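Flollard Community Hall Association
Minutes of the Ordinary Meeting of Members
2019-07-06, Main Hall, Plorellow Street

The chair opened the meeting at 10:05 a.m. and confirmed that a quorum was present. Apologies received before the meeting were entered in the attendance book.

1. Minutes of the previous meeting

The minutes of the previous meeting had been sent to members by mail and were taken as read. One correction was made under item 6: "north gate" should read "north door." With that change the minutes were approved.

2. Matters arising

The secretary reported that the county had replied to the letter on street parking. The county does not intend to mark further spaces on Plorellow Street but will repaint the existing lines before November. A member asked whether the loading zone could be moved closer to the side entrance. The secretary was asked to write again on that point alone.

The broken window latch in the upstairs corridor has been replaced. The invoice has not yet arrived.

3. Financial report

The balance of the general account at the end of the last quarter was $3,171. Income from hall rentals in the same period was $1,251, slightly lower than in the same quarter last year. The report noted that two regular evening bookings had ended in the spring and that one of them is expected to resume in the fall.

The roof reserve stands at $2,000. A member asked whether any part of the reserve could be used for the kitchen floor. The chair stated that the reserve had been set up by a vote of the members and could be put to another use only by a further vote. No motion was made.

The financial report was accepted. 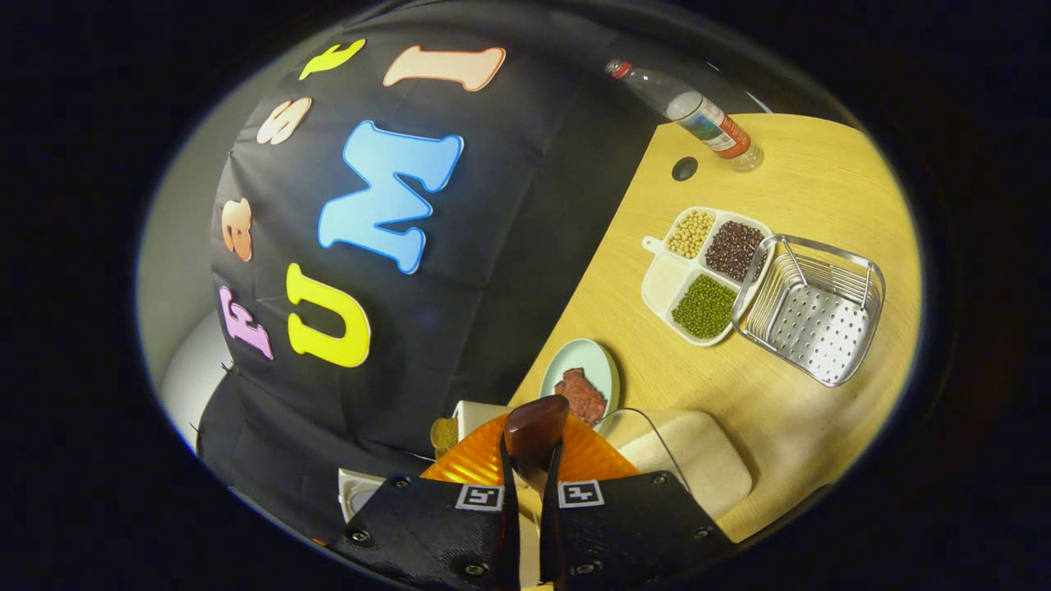
4. Roof and gutters

Two quotations had been requested and one received, from the firm of Halilović. It covers the cleaning of all gutters, the replacement of the downspout at the northeast corner, and an inspection of the flashing above the stairwell. The second firm had visited the building but had not sent its figures.

Discussion followed. Several members felt that the work should not wait, as the stairwell ceiling was stained again after the rain in May. Others preferred to have a second figure for comparison. It was agreed to allow the second firm two further weeks. If no quotation is received by then, the officers may accept the Halilović quotation, provided that the cost does not exceed the sum held in the reserve.

Moved, seconded and carried, with one abstention.

5. Rental rates and conditions

The officers proposed that the weekday daytime rate remain unchanged and that the refundable deposit for weekend events be set at $500. The present deposit has not been revised in several years and no longer covers the cost of a full cleaning.

A member objected that the new amount would be hard on families booking the hall for birthdays and memorial gatherings. After discussion the proposal was amended – residents of Flollard may pay the deposit in two parts, the second part falling due when the keys are collected. The amended proposal was carried.

The wording of the rental agreement was also reviewed. The following changes were approved:

Keys are to be returned by noon on the day after the event.
Tape and nails may not be used on painted walls.
Music is to end at 10:30 p.m., including on holidays.
Tables are to be wiped and returned to the storage room on the cart provided.

A proposal to charge separately for use of the piano was withdrawn.

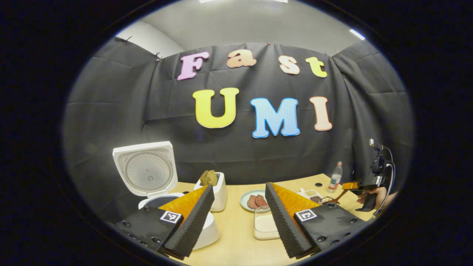
6. Heating

The service contract with Ultport expires in November. The company has offered to renew on the same terms for one year, or at a lower monthly charge for a period of three years. The secretary had circulated both offers in advance.

Members asked whether the longer contract would still apply if the boiler were replaced during its term. The offer does not address this. The secretary was asked to obtain an answer in writing, and the item was carried over to the next meeting.

It was further noted that the thermostat in the small meeting room continues to read several degrees too high. Users of that room are asked to leave the setting alone and to report any problem to the office.

7. Lending shelf

The lending shelf in the entrance hall is full. Donations of books will be declined until further notice, and encyclopedias will no longer be taken at any time. A sign to this effect will be posted.

8. Other business

A member asked that the bicycle rack be moved away from the ramp. The officers will inspect the site and report back.

A member inquired about the missing extension ladder. It was last signed out in April – the entry in the log is not legible. Anyone with information is asked to contact the office.

9. Next meeting

The next ordinary meeting will be held in November, on a date to be posted on the notice board at least 14 days in advance.

The meeting was adjourned at 11:50 a.m.

Minutes recorded by the secretary. Subject to approval at the next meeting.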